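From: Comfort Acheampong
To: shop-automation list
Subject: Re: Can they do chores yet?

On Monday Seidu Abugri wrote:

> We have a cleaning closet, one person for evenings, and 1245 small parts bins that are supposed to be wiped and put back in order before the December stock count. Yayra keeps telling me the machines are ready for this kind of thing. Are they? I don't want a sales talk. I want to know if I should wait a year or hire somebody.

Dear Seidu, and hello to everyone else who has been reading along,

Hire somebody! I'll say that first so you can get on with your day, and then I'll ramble, as Sena Adjei will tell you I always do.

I spent most of last week over at Zandumham, where they are trying out arms on the dull jobs: picking a bin off a shelf, wiping it, folding the rag, setting the bin down again with the label facing out. I went in hopeful (I have two teenagers and a laundry pile, so you can imagine how much I want this to work). And some of it really is lovely to watch. Give the arm a clean bin, on a bare bench, in the spot it expects, and it will pick that bin up 50 times in a row and never get bored or ask about lunch.

The trouble starts when the bin is a little crooked, or there's a second one stuck inside it. We did a run of 100 bins on the afternoon I was there, mixed up the way they would be on your shelves, and 5 of them needed a person to step in. That sounds grand until you remember your evening person has other work to do and can't be standing by with a hand out.
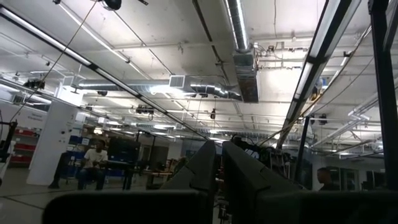
Then there is the rag. I had no idea how much I know about rags until I watched a gripper try to find the corner of one! Kwabena Issahaku has been at it for months with great patience, and he told me over coffee that he would sooner teach it to stack bins all day than fold one more cloth. Stiff things with flat sides are coming along nicely. Soft things, wet things and anything tangled are still a long way behind, at least from what I saw.

Speed is the other matter. Your evening person probably does a bin while thinking about supper. The arm thinks about the bin, and then thinks about it some more, and then moves. I timed nothing properly, so please don't quote me, but I finished a whole cup of tea during one shelf.

If you do want to get ready for later, put the labels on the same side of every bin and stop nesting the small ones. Your person will thank you for it too. Yayra, if you have seen something better than this on a real shop floor, with real dirt, do write in, I would love to be wrong.

Seidu, call me any evening after seven if you want the long version.

Warmly,
Comfort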